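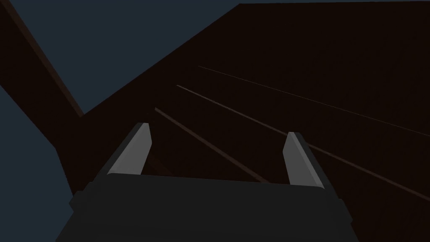

Simulated view over the back of the gripper, fingers open, with the dark flat surface beyond.

Brestside packing room: progress report to the Tener fund

Last updated: Monday, January 19, 2026

We are past the halfway point of the grant and there is a lot to tell you, most of it good. The simulation work with Drumano is far enough along that the packing team can sit down with it, watch an attempt and tell us what is wrong with it. They have taken to this with real energy (and very little mercy).

Where the work stands

The task is still the one in our application: picking finished wooden parts off the bench and placing them in the order trays. We have run 2,000 simulated attempts since the last report. Of these, 484 ended with the part in the right tray and the right way up. That is a low number, but the first batch of 200 gave us 16, so we are very pleased with the direction!

Most of the failures come from the approach. The gripper arrives at a slant, one finger touches down before the other and the part gets pushed along. Drumano has changed how the arm lines itself up before closing, and we are testing that now. Dim lighting is the other sore point. Our packing room is dark in the afternoons and dark parts on a dark top are hard to pick out, so we have kept the low light in the simulation.

What it means for the packers

When we wrote the application we expected the robot to take the heavy trays. The packers put us right on this at the first session. The heavy trays are awkward but they come up only a few times a shift. What wears people out is the small stuff, the same reach and twist of the wrist all morning, and they would happily hand that over. We rewrote the task list around what they told us.

Two of the packers now spend one afternoon a week reviewing attempts and marking the bad ones. They are paid at the higher grade for those hours. Both have asked to train as cell operators, and we would like to move some of the unspent travel money to cover it. A separate request is attached.

There are worries too. People want to know what happens to the evening shift, and we have no full answer yet. We have said in writing that hours will stay as they are through the trial. The pace of work also came up: several packers do not want to be timed against the arm. We agree, and no individual pick rates will be recorded.

Next steps

The real arm goes in at the Muriithi building in March, behind a guard, with one bench. Before then we need to finish the floor markings, settle the stop button positions with the team and run the new approach through a full batch. Spending is on plan apart from the guard, where the second quote came in higher than the first. We will send the revised budget sheet with the March figures.

Related items
Brestside packing room: first progress report
Notes from the packers' review sessions
Operator training: request to move funds
Muriithi building: floor plan and guard layout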